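Jamden Orthopedic Center Opens Outpatient Joint Replacement Program at MacRitchie Campus

Last updated: March 5, 2019
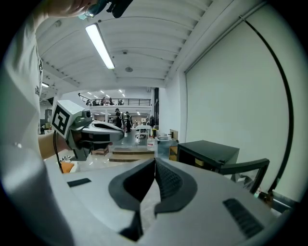 Patients had asked for a shorter hospital stay long before the service was planned, according to the Previnov Patient Council, which said in a written comment that going home on the day of surgery was the request it heard most often from people waiting for a new hip or knee.

Jamden Orthopedic Center has begun scheduling same-day hip and knee replacement at its MacRitchie campus. The program covers primary total hip replacement, primary total knee replacement and partial knee replacement. Revision procedures and same-session replacement of both joints remain at the main hospital, where overnight beds are available.

The program follows a pilot in which 185 patients were enrolled. Of these, 119 had knee procedures and the remainder had hip procedures. Enrollment in the pilot is closed. Results are being prepared for submission to a peer-reviewed journal and will not be released before review is complete.

Eligibility

Candidates are assessed at a clinic visit scheduled at least four weeks before surgery. The assessment includes weight-bearing X-rays, blood tests, a medication review and an anesthesia consultation. Patients with unstable heart disease, untreated sleep apnea or poorly controlled diabetes are referred to the inpatient service. Age alone does not exclude a patient. Each patient must have an adult at home for the first two nights after surgery.

A home checklist is completed before a surgery date is confirmed. It covers stairs, bathroom access, bed height and transportation. Walkers and raised toilet seats can be ordered through the clinic and are delivered before the procedure.

Procedure and discharge

Most procedures are performed under spinal anesthesia with light sedation. Knee patients also receive a nerve block intended to reduce pain while preserving strength in the thigh. Physical therapy begins in the recovery area once sensation has returned to the legs.

Discharge depends on set criteria. The patient must walk 50 yards with a walker, climb and descend four steps, pass urine, tolerate food and have pain controlled with oral medication. Patients who do not meet the criteria by early evening are transferred to the inpatient unit at the main hospital. The transfer is arranged by the center at no added transportation cost to the patient.

Follow-up

A nurse calls each patient on the evening of discharge and again the next morning. Physical therapy visits start within three days, at home or at the MacRitchie clinic. The wound is checked at two weeks, and X-rays are taken at six weeks. A phone line staffed by orthopedic nurses is available at all hours during the first month.

Patients also receive access to Prarkitz, the center's recovery tracking software, which records exercise sessions, pain scores and medication times. Entries are reviewed by the nursing team on working days. The software is not monitored for emergencies, and its use is optional.

Referrals and coverage

Referrals are accepted from primary care physicians and from other orthopedic practices. Recent X-rays should be sent with the referral form. Coverage for outpatient joint replacement differs among insurance plans, and prior authorization is required in most cases. The center's billing office provides a written cost estimate after the assessment visit.

An expansion of the program to include shoulder replacement is under review, with a decision expected in October.

About Jamden Orthopedic Center

Jamden Orthopedic Center provides surgical and nonsurgical care for conditions of the bones, joints and spine. Its surgeons performed 3745 procedures across all sites in the last fiscal year. Referral forms and patient education materials are available at the front desk of both locations.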